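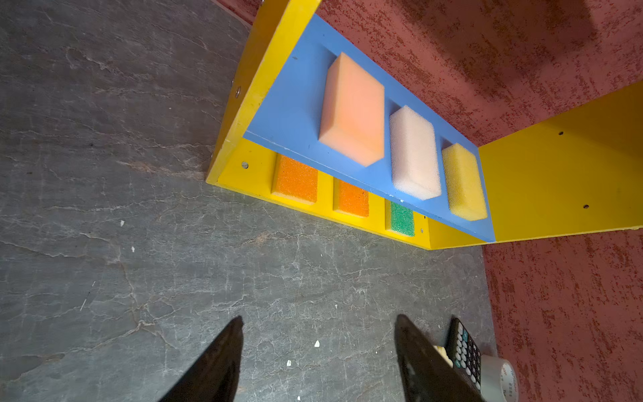 3. Materials and Setting

3.1 The storage unit

The study looked at how people put small cleaning items away when each item has a fixed place, and at how they do it when the place is open. We chose sponges for this purpose. They are cheap, they are handled many times a day, and in most shared kitchens they end up wherever the last person let go of them. They are also soft, so a sponge that is a little too large for its place can still be pushed in, and a sponge that is too small will sit in a larger place without falling through. Both of these things matter for the way errors were scored in Section 4.

The unit used in the fixed-place condition, called the Monis unit in the rest of this paper, is shown in Figure 2. It is a yellow wooden shelf unit with side boards and a long bottom board, and it holds a blue panel with three rectangular recesses. One sponge goes in each recess. The sponges differ in color and in size: a peach-orange sponge is the largest, a white sponge with a slight pink tint is somewhat smaller, and a pale yellow sponge is the smallest. They also differ in surface. The peach-orange sponge is thick and fine-pored, while the white one is visibly coarser.

The peach-orange sponge stands well above the face of the panel when it is in its recess. We kept this arrangement on purpose. In early trials with a deeper panel, people had to dig the sponge out with their fingertips, and several of them stopped returning it at all. A sponge that stands up from the panel can be gripped by its sides and lifted with one hand, leaving the other hand free for the item being cleaned.

No labels or pictures were added to the panel. Labels would have told users which sponge belonged in which place, and we wanted to know how far size and position alone would do that job. Color was not used as a cue either, in the sense that the recesses for the three sponges are all in the same blue panel. A user who remembered that the pale yellow sponge belonged at one end had to remember it from use.

Figure 2. The Monis unit with a sponge in each of the three recesses of its blue panel, resting on a gray stone-patterned tabletop.

3.2 The open condition

For comparison we used a second shelf unit with the same outer dimensions and the same yellow boards, but with a plain blue panel and no recesses. Sponges of the same three kinds were supplied with it. Users could lay them flat, stand them on edge or stack them. The panel was set at the same slope as in the Monis unit, with a low strip along its lower edge to keep the sponges from sliding off.

We considered using a bowl or a tray for the open condition, as these are what people most often have beside a sink. The trouble with a bowl is that it changes several things at the same time. It is round, it holds water, and it hides the lower sponges under the upper ones. Any difference in how well people tidied could then have come from any of these. The plain panel keeps the reach, the height and the slope the same, and changes only whether the place for each sponge is marked out by the shape of the panel.

Replacement sponges for both conditions were bought from Futudetti in a single order so that the size and firmness would stay the same through the study. The order came to 200 sponges. A sponge was replaced when it was torn, when a corner had come away, or when it had lost enough thickness that it moved freely in its recess. Replacement was done in the morning before the kitchens opened. Sponges in the open condition were replaced by the same rules, using a spare recessed panel as a gauge.

3.3 Where the units were placed

The study took place in 2 shared kitchens at the Brernutley residence, one on the ground floor and one on the floor above. The kitchens have the same layout, with a sink under the window, a drying area to the left and a work surface to the right. The units stood on the work surface, within reach of a person standing at the sink. A strip of tape on the surface showed the cleaners where to put the unit back after wiping under it.

Each kitchen had the Monis unit for the first half of the study or for the second half, and the open unit for the other half. The changeover was made in June, during a weekend when the kitchens were closed for floor cleaning. Residents were told that a sponge holder was being tried out and that they could use it or ignore it. They were not told which sponge to use for which job. A short notice by the door gave a contact address for questions and said that the state of the holder would be checked and written down.

Before the study began, residents used the sponges in a loose but fairly stable way. Larger sponges were used for pans and for the work surface, and smaller ones for cups. We did not try to change this. It does mean that the three sponges were not handled equally often, and the results in Section 5 are given for each sponge separately for this reason.

3.4 What was recorded

Each check of a kitchen was made at a set time, by a member of the study team who walked in, looked at the unit and the sink, and filled in a one-page form. The checks were timed to fall after breakfast, after the midday meal and late in the evening. In total, 898 checks were completed. Checks that fell while somebody was washing up were put off until that person had finished, and if the kitchen was still in use when the next check was due, the earlier one was left out.

The form asked for the location of each sponge. In the fixed-place condition the choices were own recess, another recess, on the unit but in no recess, beside the sink, in the sink, and elsewhere. In the open condition the first 2 choices were merged, as the panel had no places to match. A sponge was scored as being in its recess if all of its lower edges were below the face of the panel. A sponge that had been pushed into a place too small for it, with one side riding up on the rim, was scored as being in another recess and given an extra mark for poor fit.

We also scored the general order of the area with the Qureshi scale, which asks the checker to judge the work surface as clear, partly clear or cluttered. The scale is coarse, but checkers agreed on it well in practice sessions, and it can be filled in at a glance. The unit itself and the sponges on it were left out of the judgment, so that a tidy unit would not raise the score of an untidy surface.

Checkers put nothing away. If a sponge was in the sink at breakfast, it was left there, and it could be recorded in the sink again at midday. This makes consecutive checks dependent on each other, and the analysis takes this into account by treating each run of identical states as a single event - the full rule is given in Section 4.2.

3.5 Limits of the setup

The unit holds three sponges and three thin sponge pads, all of the same general shape. A household cupboard or drawer holds far more, and the items in it differ in weight, stiffness and use. We do not claim that recesses of this kind would work for a drawer of mixed tools, where a fitted place for every item would take up a lot of room. The cost in space was small in our case, but it was not zero. Some residents asked where to put bottle brushes, and there was no place for these on either unit. They were usually left on the edge of the sink.

The sponges were also supplied and replaced by us, free of charge. People who buy their own sponges choose different sizes from one month to the next, and a recess cut for one product may be too tight for another.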